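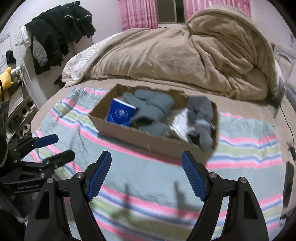 Candela Carrasco asked whether the evening slots were really needed, as the first plan had only offered afternoons. They were. Most of the parents we see work until five or later, and the places after six filled first.

Kurkura family counselling: progress report to the Haldane fund
29 Nov 2025

Work done since May
We have seen 54 families, mostly couples or single parents with a child between eight and twelve. Each family is offered 11 sessions. The first is with the adults alone, the next two are with the child, and the rest are agreed with the counsellor. Mirjana Shehu and Bart Koster share the caseload. Lies Wuyts joined them in the summer for the separation and step-family work, where the waiting list was longest.

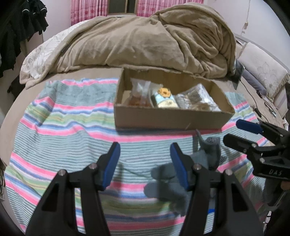 Striped cloth and open cardboard box on a bed.

Attendance
Attendance has been steady apart from the school holidays. Five families stopped before their third session. Two had moved away and one asked to be referred for individual therapy. We have not been able to reach the other two and have closed their files, with a letter saying they can come back.

Spending
Room hire at Flotport is within budget. Interpreting is over by about 600 euros, all of it for joint sessions with grandparents. We ask to move this amount from the training line, which has not been used in full.

Still to do
The follow-up calls are behind. Gerrit Hermans has drawn up a new call list and will start with the families who finished first. The parents' evening on sleep and anxiety has been put back until a speaker is confirmed. The supervision notes for Lies are complete and can be sent on request.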